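Open day at the Kernis mill, quick write-up before I forget it all

Got there just after nine on the Friday, parking already a mess. Gravel lot behind the old dye shed, room for maybe half of us. If you go next year take the bus from Maller, it stops at the gate and you skip the whole business with the cones.

Sign-in, hi-vis, ear plugs. Groups of 32, which is too many for the weaving floor - those at the back hear nothing once the looms start. I was at the back. So some of what follows is from the handout. 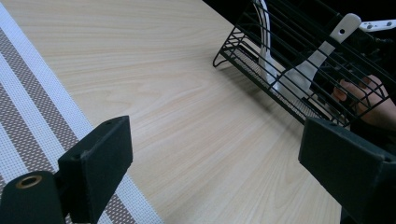 Maller Handweavers & Textile Group - Visits and Outings

Started in the yarn store. Cones to the ceiling, sorted by colour and then by dye lot, and the dye lot matters more than you'd think. A customer in Calis sent back 810 metres of upholstery cloth a few years ago over a shade change halfway along the roll. You couldn't see it indoors. You could in daylight. They still have a bit pinned up by the door.

Then warping. Slow, fiddly, my favourite part. One woman ties in a new warp on the older machine by hand if the knotter plays up, takes her most of a shift. She let two of us have a go at the knot. Mine slipped.

Weaving floor next. Mostly rapier looms, plus a dobby they brought over when the Shabalala works closed, and that one's kept for narrow stripes and the short runs. It has a lovely uneven clatter. Guide said the stripe programme is 43 years old and nobody wants to be the one who changes it. Couldn't hear the rest, something about selvedges.

Finishing was hot and smelt like wet dog. Didn't stay long.
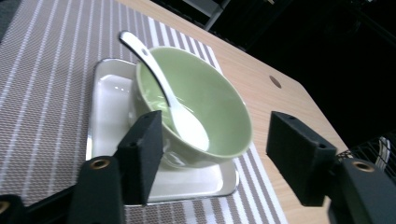

Lunch was soup and a roll, included in the ticket, and better than last year's sandwiches by a long way. Vegetarians were looked after this time. Urn ran out of hot water though, so bring a thermos if you need your tea.

After lunch there was a talk on mending flaws in the grey cloth, which ran over, and I wish it had been first thing when we were all awake. Good stuff on floats and missed picks. Lacey Sedgwick took proper notes and will have copies at the February meeting, ask her nicely.

Mill shop: seconds by the kilo, cash only, no bags. Got 2 kilos of grey worsted ends and a remnant I have no plan for. The good linen was gone by the time our group got thier turn. The morning groups get first pick so put your name down early if thats what you're after.

Bus back at 3.40, left on time.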